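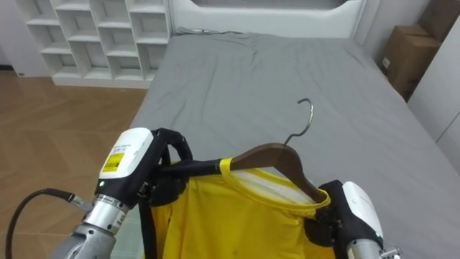
8 December 2022 | by Wiebke Wegener
Filed under: Robots at home, rules and habits
Print this post | E-mail this post

In August I promised to write down the rules we use for clothes work with two arms. It took me longer than I wanted, and the list became shorter. We began with 25 rules and most of them said the same thing in other words.

The first rule is about who may stand where. When the arms have power, no person leans over the bed. Rüdiger Seidel wanted a line of tape on the floor for this, but a bedroom is small and the line would go under the furniture. So we say it simply: if you can touch the mattress, you are too close. Somebody keeps a hand at the stop button the whole time and does not type with the other one.

The second rule is for the hanger. Both grippers hold the wood, one at each end, and never the hook. A hook turns in its hole, and then the whole garment turns with it. We also ask that the fingers close on the hanger before the arms lift, and that the two arms do not pull against each other. A wooden bar is stiff and it will not forgive you two centimeters. With cloth alone you would not notice the mistake until later.

Shirts are more difficult. The gripper may press on the fabric at the shoulder, this we accept. It may not pinch the collar. Verna Boateng went through 400 of our trials and gave back 364 as good, and in nearly all of the others the fingers had caught a piece of neckline. I was a little ashamed of this, I had written the collar rule myself.

About the room we had a long discussion. Dörte Mühlbauer likes everything to be cleared away before a session. My opinion is different. A home has boxes, cables and creases in the sheet, and a robot should learn to work with them. We agreed that things may stay if they are outside the reach of the arms, and that a loose cord within reach is written in the log.

The log is one line for each trial: garment, hanger, who was at the button, what went wrong. Please write "dropped" when it was dropped. Words like "partly successful" are not allowed anymore.

I still have no good rule for when to stop for the day. Rüdiger says after one hour, Dörte says when the first person makes a joke about ironing. For now we take the hour.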